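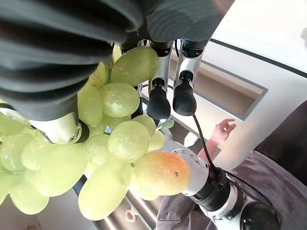
Green grapes, one of them with a bit of a blush on it

Search this blog
Type and hit enter

11/19/18

Okay, grapes. I know everybody else is already knee-deep in cranberries and pie crust this week, and I will get there, I promise, but first I need to talk about green grapes, which have taken over my refrigerator, my freezer and a fair amount of my brain since the end of the summer.

It started back in August, when the produce place on my side of town (Vandier, for those of you who are local) put out big flat boxes of green grapes by the front door and I walked in for an onion and walked out with 5 pounds. I had no plan. I had a very small refrigerator and a whole lot of grapes, and I've been buying them ever since like a person who learned nothing.

So, let me tell you what I've figured out, in no particular order, and then you can tell me what I'm doing wrong. You always do, and I mean that with love.

First, color. I used to dig through the bags looking for the greenest, most even bunch I could find. Bright green, no spots, no yellow, every berry the same as the one next to it. I thought that meant fresh. What I was really buying was sour grapes! Now I go for the ones that have turned a little yellow, kind of see-through, like there's a light on inside. If one or two of them have a patch of orange or pink on the side, even better. I love a blushing grape. You get one with that peachy cheek and a tiny dark speck in the middle of it and I will eat that one first, standing up, before the rest of the bunch even makes it into the bowl. In my kitchen those have been the sweet ones nearly every time, and I've done a lot of eating on the subject.

Shape I've stopped caring about. The same bunch can have a big round one, a couple of runty ones tucked in beside it and a long skinny oval hanging off the bottom, and they all go down the same way. My mother used to say the long ones were a different kind of grape that got mixed in at the store. I believed this until I was embarrassingly old.

The stem matters more to me than it used to. I like it bendy and green if I can get it. A dark stem isn't the end of the world, I buy those too, but I eat them sooner and I don't try to make them last the week. If I pick up the bag and give it a gentle shake and grapes come raining off into the bottom, I put it back and pretend I was never there.

Now the washing thing, and I can already hear some of you typing. I don't wash them until I'm going to eat them. I did it the other way for years – whole bag into the sink the minute I got home, feeling very organized, then into a bowl and straight into the fridge with the water still on them. Four days later, fuzz. Always down in the middle where you can't see it, too, right around the stems, so you reach in without looking and get a handful of regret. These days they go into the fridge just as they came, in the bag with the holes in it, toward the back where it's coldest, and I rinse a little bunch at a time.

I will say, though, there's nothing prettier than a bunch of grapes with the little drops still on it. If company is coming I'll rinse them right before and leave them a bit wet on purpose. They look like a painting, and people who would never in their lives reach for a fruit plate will reach for that one. For my own lunch I roll them around in a dish towel, because I don't like a wet sleeve.

How I rinse: big bowl, cold water, a spoonful of baking soda, swish them around with my hand, let them sit 2 minutes while I look for the colander, then rinse under the tap. Do I need the baking soda? I have no idea. I read it somewhere, and now if I skip it I feel like I forgot to lock the front door. You know that whitish dusty stuff on grapes? I used to scrub at it like it was something awful. It's just the bloom, the grape makes it all by itself, and you can leave it alone.

Scissors! I almost forgot the scissors, and they were half the reason I sat down to write this. Snip the big bunch into little ones. Please. When people pull grapes off one at a time, you end up with that sad bald skeleton in the bowl with three wrinkly ones hanging on at the top, and then nobody wants those three. Little clusters of six or eight look nicer, they fit in a lunch box, and everyone takes a whole cluster instead of picking. I use my regular kitchen scissors. There is such a thing as grape scissors, and my aunt had a silver pair in a velvet-lined box that we were not allowed to touch, ever, so of course I've wanted some all my life. I found a pair at a flea market last year and they couldn't cut butter. They live in a drawer and I take them out now and then to admire them.

As for the bowl, I've been using the wide Jellon one, the shallow white one I got when I moved in here. Deep bowls are bad for grapes, I'm convinced of it. Everything at the bottom gets squashed and sits in whatever water drips down. In a shallow one they can sprawl. I leave it out on the counter for an afternoon at the most and then back in the fridge it goes, because a room temperature grape is a disappointing thing. Some people love them that way. I'm related to several of those people and we've agreed not to discuss it.

Freezing! If you haven't done it, do it tonight. Wash them, dry them really well (really well, or they come out as one big grape brick), pull them off the stems, lay them out on a cookie sheet so they aren't touching and stick them in the freezer. I leave mine overnight and then pour them into a bag. They taste like little sherbets. I put a few in a glass of white wine in place of ice cubes and felt like the fanciest woman on the block. One caution: if you've got little kids at your table, cut them the long way first, frozen or not. I quarter them for anyone under five, and I don't care how long it takes.

I also roasted some, which I'd been putting off for ages since it sounded like a waste of good grapes. Well, I was wrong. Hot oven, a bit of olive oil, salt, a sprig of thyme if the thyme on the windowsill is alive that week, and 30 minutes or until they start to slump and split. You get this sticky, jammy, winey mess that's wonderful on toast with ricotta. It's also very good next to pork chops. It is not good on vanilla ice cream, at least not the way I did it, because I'd forgotten about the salt. We ate it anyway.

The chicken salad I make the same way I always have, with grapes cut in half, celery, toasted pecans, and mayo cut with a little plain yogurt. I know some people are violently opposed to fruit in their chicken salad. More for me! The green ones hold up better in it than the red, I think, and they don't turn the mayo that funny gray-purple by day two.

And then there was the jelly. I don't want to talk about the jelly. It's more of a syrup, it's in the back of the fridge in two Liem jars, and we're having it on pancakes until it's gone.

One more odd little thing. I went back through my recipe cards over the weekend to see how many of them had grapes in them, and I've got 232 cards in that box (I sat on the floor and counted, it was raining) and exactly 2 of them call for grapes. Two! One is the chicken salad. The other is something called Punero Surprise, cut off the back of a package, with lime gelatin and cottage cheese and shredded carrot, and it has a big stain on it, so somebody in my family made it more than once. I'm half tempted to try it. If you grew up eating this, please write and tell me whether I should go ahead, and whether the grapes are supposed to be whole, as the card doesn't say.

For Thursday's dinner, yes, I'm bringing grapes. I'm also bringing the sweet potatoes, calm down. My plan is to snip up a couple of big bunches, rinse them at the last minute and set them out with some sharp cheddar and the crackers with the seeds, so people have something to pick at while the turkey takes an hour longer than anyone said it would. I'm saving the blushy ones for myself though. I'll be eating those over the sink before anyone gets their coat off.

Next time I'll do the cranberry relish, I've had a few of you ask for it and I need to write down the amounts while I make it. Right now I've got half a bag of grapes to pull off the stems and a cookie sheet waiting.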